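Sorting out the produce bins at Munholm, so a thread on storage bins and sweetcorn. Dry stuff, mute as needed.

1/ Start with the container. A good bin for whole cobs has high sides and sloping walls. Vertical walls leave cobs standing on end in the corners, and those are the ones that get missed at clear-down.

2/ Grey metal over plastic, every time. Plastic scores, the scores hold silk, and silk holds damp. Metal marks too, but you can get a cloth across it.

3/ Rims. Run a gloved hand along the whole length before a bin goes back into use. If it snags the glove it goes to Bruken for dressing. We sent 2 last May and both came back fine.

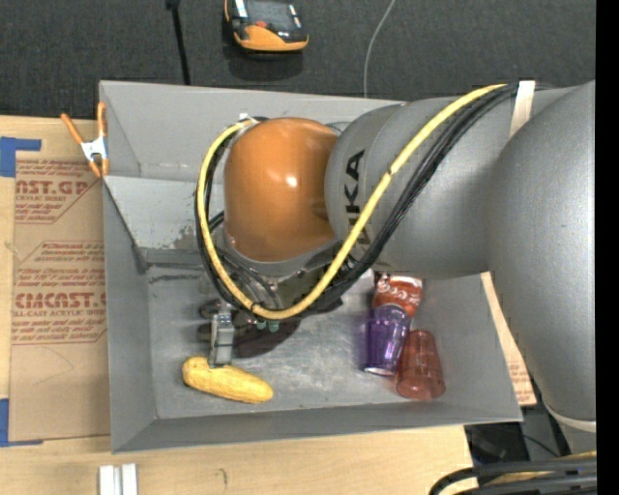

Chaltu Yilma · Munholm stores · 2/25/21

4/ Scuffing collects low on the sloping panels, close to the bottom edge. Discoloured patches there are worth a look at every clean. If a fingernail catches, log it. If it doesn't, leave it alone – scouring makes a bigger patch.

5/ Yellow on grey is easy to spot, one cob or a full load. Husked is another matter. Green leaf in a shaded bin is hard work for anyone, so we husk first.

6/ Light matters more than people allow for. Anything over an open bin throws a dark patch on the floor of it. Check the floor from two sides before you call it clear.

7/ Cleaning order: dry brush, warm water at 60 degrees, wipe, air dry upside down on the rack. Detergent on the weekly clean only. Do not stack damp.

8/ Hamdia Zeleke asked about liners. Tried them. They slide down the slope and bunch at the bottom with the corn on top. Bare metal is easier to live with.

9/ Labels go on the outside of the front wall, below the rim. Inside labels come off in the wash and end up in the drain trap. Ask me how I know.

10/ Rukarura want the same layout for their store. I've sent them the cleaning sheet and the rim check. Drawings to follow when Zelenák returns the marked-up set.

11/ Correction to 7: the weekly clean also gets a second rinse. Left that out.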